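Betreff: Re: [sovden-geraete] Bedarf Handgreifer und Zubehör bis Ende Februar

Am Sonntag, 9. Januar 2022, schrieb die Gerätestelle Ditow:

> Hallo Liste,
>
> für die Sammelbestellung im Februar brauchen wir von jeder Gruppe eine Zahl. Bisher liegen uns nur Wünsche vor, mit denen wir bei Keskinen kein Angebot einholen können.
>
> Bitte gebt an:
> - wie viele Handgreifer ihr zusätzlich braucht und ob einzeln oder als Paar
> - wie viele Ersatzfinger
> - ob ihr eigene Speicherkarten und Akkus habt
> - ob die Anschaffung aus eurem Topf oder aus dem gemeinsamen bezahlt werden soll
>
> Im gemeinsamen Topf sind derzeit 3.000 Euro. Der Arm von Pandell wird davon nicht bezahlt, der läuft weiter über den Investitionsantrag. Wenn jemand der Meinung ist, dass man den Arm vorziehen und die Handgeräte verschieben sollte, dann bitte jetzt schreiben und nicht erst nach der Bestellung.

Hallo zusammen,

für die Textilgruppe antworte ich gleich auf alle Punkte, dann muss keiner hinterhertelefonieren.

Zuerst zur letzten Frage. Wir sind dagegen, den Arm vorzuziehen. Beim Falten und Aufhängen haben wir im Moment zu wenig Aufnahmen, vor allem mit dunklen Stoffen, und ein Arm ohne Daten steht bei uns erst einmal in der Ecke. Außerdem ist bei Pandell noch offen, ob das Untergestell im Preis enthalten ist. Im alten Angebot stand es als eigene Position, im neuen fehlt die Zeile ganz. Das sollte vor dem Antrag schriftlich geklärt sein, am besten zusammen mit der Frage nach dem Schaltschrank.

Handgreifer: Wir melden ein weiteres Paar an. Einzelgeräte helfen uns nicht, die meisten Aufgaben auf unserer Liste sind beidhändig geplant. Wenn links und rechts nicht zusammen geliefert werden können, warten wir lieber auf das vollständige Paar. Bitte beim Bestellen darauf achten, dass die Aufkleber mit Nummer und Seite schon ab Werk angebracht sind. Beim letzten Mal haben wir sie selbst gedruckt, und danach stimmten zwei Nummern nicht mit der Inventarliste überein. Die Korrektur hat länger gedauert als das Einrichten der Geräte.

Ersatzfinger: 6 Sätze. Gelb wie bisher, bitte keine andere Farbe, auch wenn Keskinen die schwarzen billiger anbietet. Auf schwarzem Stoff sind schwarze Finger im Bild kaum zu erkennen, und schwarze Kleidung macht bei uns einen großen Teil der Stücke aus. Wer nur mit Geschirr oder Kartons arbeitet, kann das anders entscheiden, dann müssten wir aber zwei Posten bestellen.

Akkus und Karten: Akkus haben wir genug. Bei den Karten reicht es für den Januar, im Februar nicht mehr. Hier würde ich etwa 265 Euro ansetzen, inklusive Lesegerät. Das alte Lesegerät geht noch, wird aber von zwei Gruppen benutzt und liegt immer dort, wo man gerade nicht ist.

Kosten: Die Karten und die Finger zahlen wir aus unserem eigenen Topf. Für das Paar bitten wir um den gemeinsamen. Bei einem Rest würden wir vorschlagen, 500 Euro für Reparaturen zurückzulegen. Letztes Jahr gab es dafür keinen Posten, und die beiden gebrochenen Halterungen wurden am Ende aus dem Reisegeld bezahlt. Das wollte die Verwaltung in Ditow ausdrücklich nicht noch einmal sehen.

Noch ein paar Dinge, die in der Abfrage nicht vorkommen, aber Geld kosten:

Handschuhe. Die stehen bisher nirgends. Sie werden gebraucht und verschwinden regelmäßig. Ich schlage vor, sie als Verbrauchsmaterial zu führen und nicht jedes Mal einzeln abzurechnen.

Kleidungsstücke. Wir brauchen mehr Auswahl bei Schnitt und Gewicht. Ein Teil lässt sich gebraucht beschaffen, dafür benötigen wir aber eine Freigabe, weil Ditow bei gebrauchter Ware keine normale Rechnung bekommt. Etiketten bitte dranlassen, auch wenn sie stören. In einem Haushalt sind sie auch dran.

Transportkoffer. Für den Wechsel zwischen Sovden und den Wohnungen liegen die Geräte zurzeit in offenen Kisten. Bei Keskinen gibt es passende Koffer, die Lieferzeit ist allerdings länger als bei den Greifern selbst. Sie müssten also zuerst bestellt werden, wenn alles zusammen ankommen soll.

Eine Frage an die Küchengruppe: Habt ihr euer drittes Paar noch in Benutzung? Im Plan steht es bis Jahresende 2021. Falls es frei ist, könnten wir es übernehmen, bis die Bestellung da ist, und vielleicht reicht das sogar. Dann ziehe ich unsere Anmeldung zurück, und der gemeinsame Topf bleibt für andere Sachen.

Die Liste mit den Positionen trage ich in die Tabelle ein, sobald die Küchengruppe geantwortet hat. Preise lasse ich vorerst leer — die alten von Keskinen gelten nicht mehr, und mit geschätzten Zahlen kommt der Antrag nur zurück.

Viele Grüße
Textilgruppe Sovden

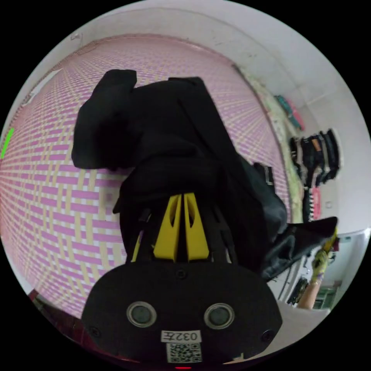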